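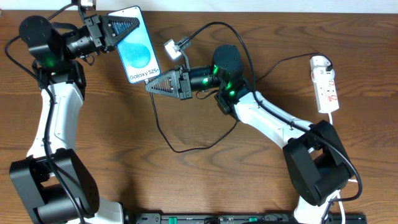

Orange wooden table, strong dark grain -- sand back or leave it?
Forum: Furniture and Finishes

dayana_v
Hello everyone. I would like some opinions before I do a thing that cannot be undone. I bought a second-hand table from a seller in Brimusholm, I paid 65 dollars, and the top is a very warm orange-brown colour with pronounced dark grain lines. The wall behind it is off-white and I think this makes the orange look even stronger. My husband says it is beautiful. I say it is the colour of a sauna.

The seller called it pine, but he also called it "antique" and I have doubts about both words. I want to use it as a desk and for my sewing. My idea is to sand it back and put a lighter oil, the Woren one in the grey tin. Is this realistic for a person who has sanded only one chair?

Dayana Villanueva

kerbsidekev
Leave it! Orange is coming back. My mum's whole rumpus room was that colour and I'd pay good money to have it now.

Strip it and you'll get blotches, then you'll be back in here in December asking how to fix blotches.

ucastano
I do not agree with Kev, with respect. I have refinished two tables of this kind of colour and only one went blotchy, and that one was my fault because I started with too fine a paper.

Dayana, first you should find out if the colour is in the wood or in the finish. Turn the table over, or look inside at the part of the frame where the sun does not arrive. If the wood there is pale, then the orange is mostly old varnish and age, and it will come off with patience. If it is the same orange everywhere, maybe somebody stained it, and stain goes deeper.

About the dark lines: they will stay. This is the grain, and in softwood the dark part is harder than the light part. If you press too much with a sander, the soft part goes down and you get small waves. For sewing maybe you do not care, for writing with a pen on one sheet of paper you will care a lot.

Ulises Castaño

mossy_gumboots
Seconding the waves. I did my kitchen table with a borrowed orbital and you can feel every ridge when you wipe it down. Hard block, by hand, along the grain. It takes forever. Put the radio on.

kerbsidekev
Or, hear me out, a tablecloth.

dayana_v
Thank you for the answers. I looked under, as Ulises said. The underside is much paler, almost like butter, and it has no shine. There is also a number in pencil, 2913, and a sticker which is half gone but I can read "Skindier". Does somebody know this name? I searched and found only a shop for ski boots.

A tablecloth is not possible, the fabric slides on it when I cut. But thank you Kev.

mossy_gumboots
Never heard of Skindier. The pencil number could be anything, a batch or a delivery or someone's phone extension.

ucastano
Pale below is good news. Then I would do it like this.

Wash the top with warm water and a little bit of sugar soap, and let it dry until the next day. Test a stripper on a small corner at the back. If the varnish lifts, do the rest with stripper and a plastic scraper, so you have less sanding. After that, 120 grit by hand and then 180, and stop. Many people continue to 240 and the oil then does not enter well.

For the oil, I prefer Espinoza hard wax to the Woren. The Woren is good but it has a yellow tone when it dries, and you are trying to escape from yellow. Ask for the one with a little white pigment -- it keeps the pine quiet.

paintfumes_pam
Can't agree on the Woren, sorry. I've had it on my bench for years and it hasn't yellowed at all. The Espinoza cost me 165 for the big tin and it marks if you so much as look at it with a mug in your hand. Dayana, buy the small tin of each and do two patches on the underside.

ucastano
The patches are a good idea, Pam. For mugs I have coasters, so perhaps I never tested this fairly.

kerbsidekev
Still think it's a crime. If you change your mind I'll give you what you paid and come pick it up.

dayana_v
I will keep your offer, Kev, my husband is already on your side. The stripper test is tomorrow morning in the carport, only the back corner. I will buy both small tins as Pam says and write here which colour has won. One more question for Ulises: plastic scraper from the paint aisle, or an old bank card is enough?

ucastano
For the corner, the bank card. For the whole top please buy the scraper, it is a couple of dollars and your fingers will be farther from the stripper. And gloves!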